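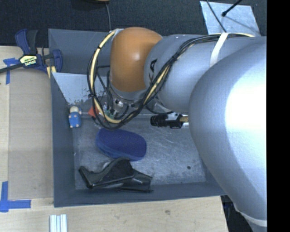
Cell 11, bin and wrist, before the cables were re-dressed.

The incident report gave the fault as "unexpected stop, wrist axis, no injury." Nathalie Ouellet read it twice and walked down to the cell with a torch.

The log was short. Pick 54, protective stop. Reset. Pick 55, protective stop. Vojtěch Šťastný had reset it both times, then pulled the plug on the run and written the time on his glove.

"Bad force sensor," he said. "Pudix had the same thing in May."

"Did Pudix change the sensor?"

"Twice."

She jogged the arm at low speed with the enable switch half pressed. The harness came down from the strap, crossed the front of the arm and looped around the orange joint cover. At 50 degrees of wrist rotation the loop still had slack. Nineteen degrees further on it had none, and the pale hose drew flat against the cover. The controller read the load as a collision and stopped. It was a reasonable conclusion for a controller to reach.

"Who set the strap?"

Vojtěch looked at the bin. The toy in the blue suit lay against the left wall, where it had been since morning. "I moved it up. The loop was catching on things."

"On what?"

"The black part. The one with the hump."

She let go of the switch. The brakes clicked. On the form she struck out "unexpected" and wrote "harness length, joint limit not updated after strap change," then the date, March 18, 2023, and her initials.

"Marius will want to know why it was reset the second time," she said.

"Because it worked the first time."

She wrote that down as well - word for word - and hung her lock on the isolator beside his.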